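Gripper comparison, working group
Minutes of the meeting of 11th October

1. Previous minutes
The September minutes were agreed with one correction: the payload quoted under item 3 excludes the wrist adaptor.

2. Finger sets
Two sets remain under comparison, Titeck and Zider. Both have now been fitted to the same arm, with the same controller settings. The Zider set needs a longer closing time and the cycle timings are to be reported separately until this is corrected. The Titeck set has passed 4000 open and close cycles on the bench with no measurable play at the pivots. The Zider set will be put through the same count before the next meeting.

3. Wiping task
The washbasin task was reviewed. Marks on the floor of the basin are to be wiped with a folded cloth held in the fingers. The meeting agreed that the side walls should be scored apart from the floor, as the approach angle of the wrist differs.
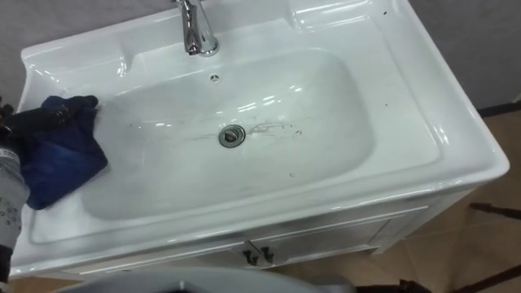
Fig. 1. Washbasin task, cloth held against the left inner wall.

Four wall runs and seven floor runs are on record for the Titeck set. Grip force was held constant throughout. Slip of the cloth was logged in two of the floor runs, both near the drain, where the fabric tends to catch on the metal ring. It was proposed to raise the grip force by roughly a tenth. This was not agreed — the motor current is already close to the limit set by Namboodiri for continuous use.

4. Head camera
Reflections on the glaze continue to upset the mark detection. Fixed exposure gave steadier results than automatic, though the deeper parts of the bowl came out too dark to score. A polarising filter is to be tried on the head camera only.

5. Controller
The Iltar controller was updated after the last wall run. Runs made before and after the update are not to be pooled. The force log still drops samples when the wrist is turning; the fault has been reported and is open.

6. Actions
Zider bench cycles: to be completed.
Filter mount: drawing to be issued.
Floor runs: to be repeated with the Zider set, same cloth type, same fold.
Scoring sheet: separate columns for walls and floor.

7. Any other business
Spare finger pads are down to one pair. Order to be placed.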